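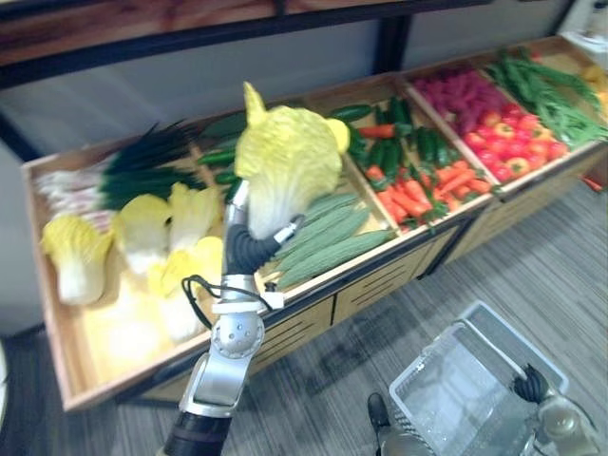

Trade credit insurance

Trade credit insurance is a policy that pays a business when its customers don't pay their invoices. I've been keeping the entries in this little finance encyclopedia for a while now, and this is the one I get the most mail over, so I've rewritten it from scratch (last revised May 19, 2021).

How it works

Say you sell fittings to a builder on 30-day terms and the builder goes under. If you're covered, you lodge a claim and get back most of the invoice, minus your excess. Insurers call this protracted default or insolvency, depending on whether the customer is just very slow or properly broke. They're separate triggers, and the waiting periods are different, so do read that bit of the wording!

Each customer gets a credit limit. Anything you ship over the limit is your own risk, and the insurer can cut a limit partway through the year, usually for future sales only. 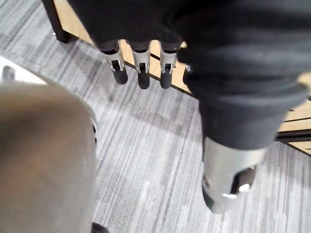
Premiums are normally worked out on turnover, and a small wholesaler will often pay a minimum premium whatever it sells. I once did the books for a supplier in Arnside that paid its minimum every June and never claimed, until one customer left it with 27 unpaid invoices. The claim was honoured, except for 2 that had been sent out after the limit was withdrawn.

Types of cover

Whole turnover policies take in all your credit customers. Single buyer policies cover one, and they cost more for what you get (the insurer knows you've picked the one you're worried about). Excess of loss cover only kicks in above an agreed yearly total, and it suits bigger firms with their own credit department.

See also: Factoring; Bad debt; Retention of title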